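Brick build layout set for Stevitz display table

The tabletop building display at Stevitz has a settled layout, according to notes released in May by the model group Sirkden. The work uses one large gray LEGO baseplate, turned at an angle on a glossy wood-grain table, with loose parts kept on the bare surface beside it. 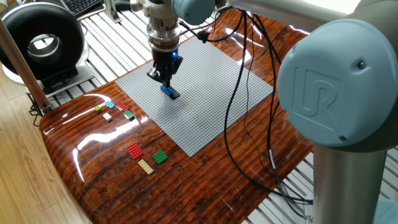
A blue brick over the upper-left portion of the baseplate.

Layout coordinator Ctibor Šťastný said the parts are split by height. Bricks go to the left of the baseplate and flat plates go toward the front of the table - an order carried over from an earlier build, listed in the group's records as Jetier.
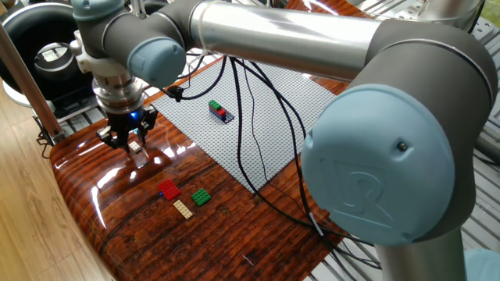 Red and green bricks side by side on a dark blue plate, with a small light-colored brick in the gripper.

The model stands slightly left of the middle, and most of the studs around it are left free. Sirkden allows 40 minutes for a session and keeps a written parts list for each one. 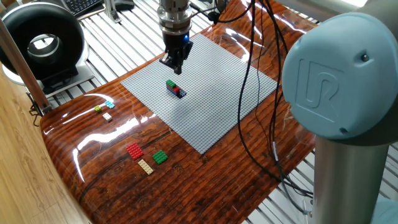

Stacking and spares

Layer order is noted by color, from the base up. The current sheet is number 23 and covers low stacks only. Taller models are held for a second sheet, which Šťastný is preparing with the Ďurica club. 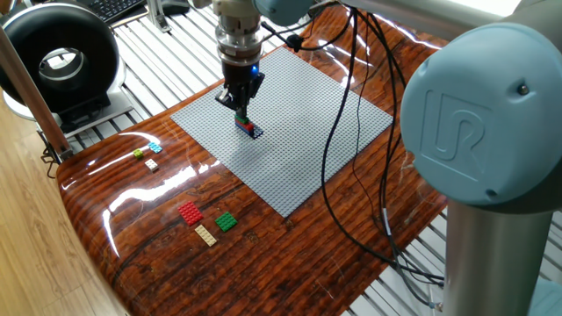 Green over blue over red, with red, green and tan plates toward the front of the table.

Spare parts are stored by color at Stevitz. The second sheet will use the same baseplate and the same table.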